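Keeping a Small Bedroom Clean

Start at the top and finish at the floor. Dust falls as you work, so leave the vacuum in the closet until the shelves, lamp and windowsill are done.

Floors

Vacuum a light wood floor with the brush roller turned off. Grit caught in a spinning roller leaves fine scratches. Go along the baseboards first with the crevice tool, then do the open floor in the direction of the boards. Follow with a damp mop, wrung out hard. For a bucket of 7 quarts, one capful of mild floor soap is plenty.
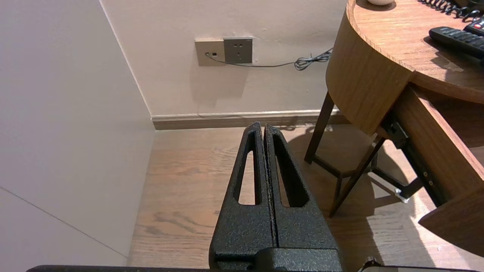 Light wood floor, up to the back wall.

Felt pads wear out faster than you would expect. Check them every January and replace any that have gone flat. A bag from the hardware store in Lilthorpe costs 89 cents.

Bedside tables

Clear everything off before you wipe. Use a soft cloth with a little water and dry the top right away. To lift a white ring left by a glass, rub in a dab of plain petroleum jelly, leave it for eight hours and buff it off. Try it on the underside first. A round table in a corner should sit a couple of inches from both walls so the vacuum hose can get behind it.

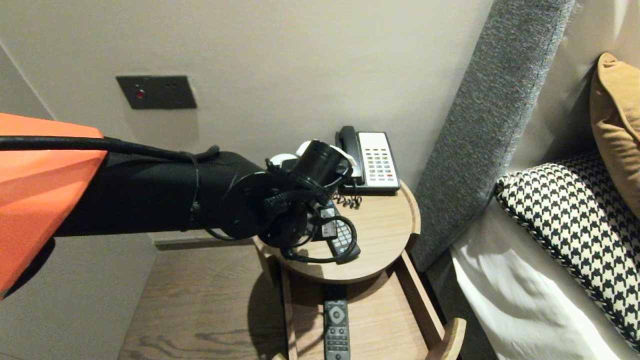 Under the bed

Pull out storage boxes twice a year and wipe the lids. Store blankets clean and fully dry.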